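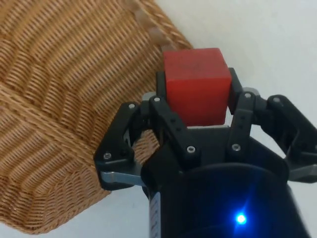 The red cube between the finger pads, seen from the wrist camera. The basket is behind on the left.

Wrist view only: what I learned from 409 demonstrations

Posted in: Lab Diary, Grasping | 5 comments | 2 shares

In February I wrote that I wanted to try our cube task with no overhead camera. Several readers asked how it went, so I will write down the result now, while I still remember the details. It is a small result, but it changed how I collect data.

First, the task. The arm has to pick up a red cube and put it in a wicker basket. The policy gets the wrist image and the opening of the gripper, nothing more. In our older setup at Clunden we also had a camera on a pole above the table, and everybody in the group believed that this camera was doing most of the work. I believed it too.

The training code is called Stillumik. It is our own code and it is not very beautiful. It takes short pieces of demonstration and learns to predict the next movements of the arm, a few at a time. I did not change the network for this experiment. I only removed the overhead image and trained again from zero, with the same 409 demonstrations.

The first policy was bad. It went down to the cube nicely and closed the fingers, and after this it often opened them again at once, or stayed in the air without moving. I spent many evenings looking for an error in the code. There was no error. The problem was in the images.

Look at how much of the wrist image is gripper. When the fingers hold the cube, the black links and the housing cover a big part of the view, and the cube stays in almost the same place whatever the arm is doing. So the picture just after the grasp and the picture just before the release look very similar to the network. The only part which really tells where the hand is, is the background. In the picture on top of this page it is the weave of the basket and its edge. If the basket is out of view, there is only white surface, and white surface says very little.

I tried two changes.

The first one was a short memory. I gave the policy a few earlier images together with the present one. This helped with the opening of the fingers, but it made the approach slower and a little nervous. I think it started to copy its own last movement. Other people have reported the same thing, so I was not surprised, only a bit sad.

The second one was in the data. I recorded the demonstrations again, and this time I moved the cube toward the basket in a lower curve, so that the edge of the basket comes into the wrist image early and stays there. The operator should do it a little like a person with bad eyes, who keeps the goal in view the whole time. I also began some of the recordings with the cube already in the fingers, from many different positions.

The second change was much better than the first. The policy stopped letting the cube go too early, and the waiting in the air became rare. With both changes together I saw no clear gain over the second one alone, so I took the memory out again. Simple is easier to repair.

For the evaluation I used 5 trained policies with different random seeds, because one seed can tell a very nice lie. The final training set, when I cut it into short pieces, has 3,104 of them. I do not want to give a success rate yet. I changed the starting positions in the middle of the evaluation, which was a mistake, and I have to do it again with one fixed list.

Some things are still open. I have used only one basket, and I suspect that the policy likes the pattern of the weave very much. A smooth box may break everything. I also want to cover the blue light on the gripper for one training run, only to see if the network is using it for something - such things have happened to me before. The colleagues at Nuttall have the same task with a different arm, and they offered to run my data on their side. And Pemer, our old simulator, cannot draw the fingers correctly at such a short distance, so for now I work only with real images.

If you have tried wrist-only policies with a container of one plain color, please write in the comments. I would like to know if yours could find the edge.

Filed under: imitation learning, wrist cameras, negative results (partly)

This site uses cookies to remember your reading settings. By continuing you accept them.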